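Review: The Tendetti Street Parade, Autumn Edition
Sat 4 October
By Joon-young Kang

The Tendetti parade has closed the harbour road every autumn for many years, and this publication has reviewed most of them. The present edition was the first to be run under the direction of Seul-gi Ko, who took over in June, and it was a noticeably better organised affair than its predecessor.

The route was shortened. Floats assembled behind the fish market, turned at Cha Square and finished at the old customs house, a change that removed the long gap which used to open on the hill. The organisers had planned for 3,000 spectators and report that 4,000 attended. The pavements coped, although the crossing by the post office was uncomfortable for anyone with a pushchair.
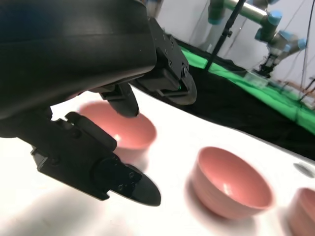
A black gripper with its small green indicator light.

Satire remains the strongest part of the programme. The entry on the unfinished car park, with its brass band dressed as traffic cones, was sharply done and drew the loudest applause of the afternoon. The Clellusari dancers were precise and well rehearsed — their second number, performed in front of the judges, deserved a longer slot. Less successful was the group mocking the new bus timetable. Its joke depended on a printed leaflet, and only 200 had been produced.

Sound was supplied by Cirkitz and was clear along most of the route. At the customs house it was too loud for the speeches, and the announcement of the prizes could not be followed from the back.
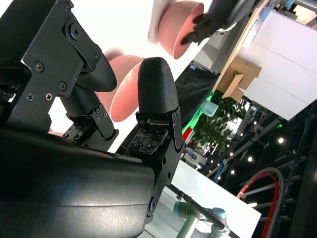 Catering was adequate in range and poor in speed. Queues at the two hot food stalls were still long when the last float had passed, and the drinks tent ran out of everything except lemonade. Seating in the covered stand was comfortable and fairly priced, with good views of the turn into the square.

Families should note that the stand has 1,000 places and that these cannot be reserved on the day. Applications for next year's floats open after the winter break. The parade is recommended, particularly to those who missed the last one, and the stretch between the market and the square remains the best place from which to watch.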